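Hollorgate Business Continuity Project
Progress report to the Astari Fund, second reporting period

Work in this period went into three items from the grant agreement: the backup data room at Farquharson, the contact tree for member businesses, and the first full failover exercise. The contact tree is finished. The data room is finished except for the second power feed. The exercise was held, with mixed results, and we are asking to repeat it before the end of the grant.

Data room

The racks at Farquharson were installed in November and the replicated copies of the member files have been going there every night from 11 p.m. The first week of copies failed on large accounting databases. Our supplier traced this to a timeout setting on the sending side. It was changed and the nightly job has completed each night from then on.

The second power feed has not been connected. The utility needs access to a shared duct under the parking lot, and the landlord's consent came too late for the slot we had booked. Until the feed is live the room depends on a single line and the generator. We have raised the fuel level we keep on site and added a weekly start test, which is logged and available to the Fund on request.

Contact tree

There are 74 businesses in the program. Each has now given us a first contact, a backup contact and a phone number that does not run through its own office system. This took longer than planned. Many firms listed a desk phone as their emergency number, and several gave the same person twice. We called each of those firms back and corrected the entries.

A test message was sent on a Sunday at 7 a.m. without notice. Replies came from most members before noon. We followed up with the 18 that did not answer. In most cases the message had gone to a work email account that is not read on weekends. Those members have agreed to receive text messages instead.

Failover exercise

The exercise assumed that the main server room at Fleterholm was lost to flooding and that staff could not enter the building. Members were asked to open their files from the Farquharson copy and carry out one ordinary task, such as issuing an invoice or looking up a customer order.

File access worked for nearly all members who took part. Printing did not, as the printer settings had not been included in the copy. Two smaller problems also came up. The sign-in page still pointed to the Fleterholm address for the first part of the morning, and the written instructions assumed that the reader had a company laptop at home. Some did not. 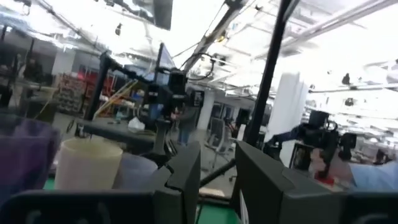
Fleterholm wrote in its feedback form that the exercise started too smoothly to be a fair test, and that next time the people who know the system best should be told to stay out of it. The same form asked for a printed copy of the instructions to be kept off the premises.

We agree with both points. The instructions have been rewritten to cover personal computers, and printed copies will go out to all members with the next newsletter. For the repeat exercise, two of our technical staff will act as observers only and will not answer calls.

Budget

Spending is within the approved total. The data room line is under budget while the power feed invoice is outstanding. Training is over by $1,000, which paid for an extra evening session after the first one filled up. We ask the Fund to approve moving that amount from the travel line, where we do not expect to spend the balance.

Risks

The power feed is the main open risk. If the duct work slips again, the repeat exercise can still go ahead, but we would not describe the room as fully ready in our final report. A second concern is that the contact details will go out of date. Hollorgate members change staff often, and we have no paid hours set aside for keeping the list current after the grant ends. We are looking at adding a check to the annual membership renewal form.

Next period

Connect and test the second power feed.
Add printer settings and the sign-in address change to the failover checklist.
Send out the printed instructions.
Repeat the exercise, including a morning with no phone support.
Send the Fund a draft of the final report for comment.

The fuel and generator logs, the message test results and the collected feedback forms are attached separately.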